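Briltix – About us

Home | About | Data services | Stations | Contact

Who we are

Briltix records manipulation data for groups that train robot policies. We do not build robots and we do not train models for sale. Clients send a task list, we run the tasks under human control, and we deliver time-aligned recordings with labels. The company started with 5 people and one arm on a bench. There are now 12 of us, split between operation, labeling and station upkeep.

What we record

Most of our work is in kitchens. Household tasks are hard to script and hard to simulate, and water, thin plates and shiny metal cause trouble for most depth sensors. An episode is one attempt at one task, from a start pose to a stop signal given by the operator. Failed attempts are kept and marked as failed. Clients who want only clean runs can filter on that field.

Each episode contains joint positions, gripper opening, operator commands and all video streams. Wrist video is stored at full rate. At close range it carries most of the contact information, including the moment when a fingertip hides the edge of a plate from every other view.
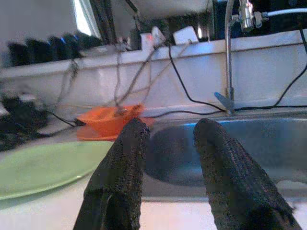
The task list for the sink station, called Skotamier internally, has 137 entries. They range from single motions (move a plate to a marked area) to chains of four or five steps. Object positions are changed between episodes according to a printed sheet, and the sheet number is stored with the episode. The last full release from this station held 2,777 episodes after review.

How an episode is checked

Review is done in two passes. The first is automatic and looks for dropped frames, clock drift and joint values outside limits. The second is done by a person, who watches the episode at double speed, sets the outcome label and marks the step boundaries. The reviewer is never the operator who recorded the episode. If the two labels disagree, a third person decides and the disagreement is logged.

Operators work in short blocks with a break between them. Tired operators produce slower and less regular paths, and a policy will copy those faithfully. We track path length per task and stop a block early if it climbs.

Two-arm work

Single-arm data is still available, but most requests now are for two arms. Timing between the arms is the main difficulty. Both are logged against the same clock, and idle periods of either arm are left in.

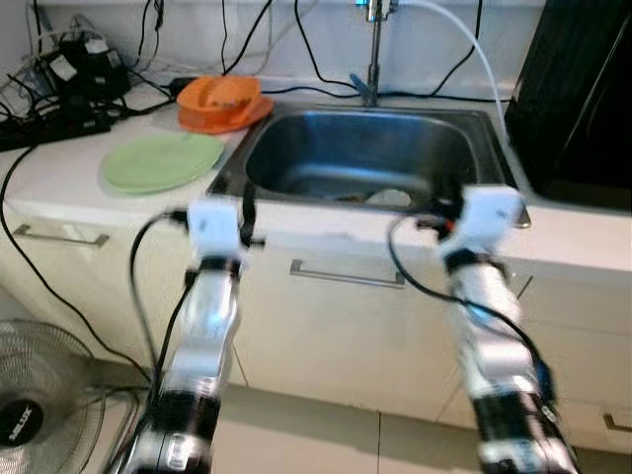
Stevens wrote to us after the December delivery that the idle periods had looked like wasted storage at first, and that cutting them made the trained policy start the second arm too early. The note went on to ask for a field giving the reason for each wait. We added it as an optional label – it takes extra review time and is priced separately.

Formats and access

Recordings are delivered in our own container format, Plasus, with a converter to common training formats. The reader is open and documented. Sample episodes can be requested through the contact page. Please state the number of arms, the control rate you need and whether failed attempts should be included.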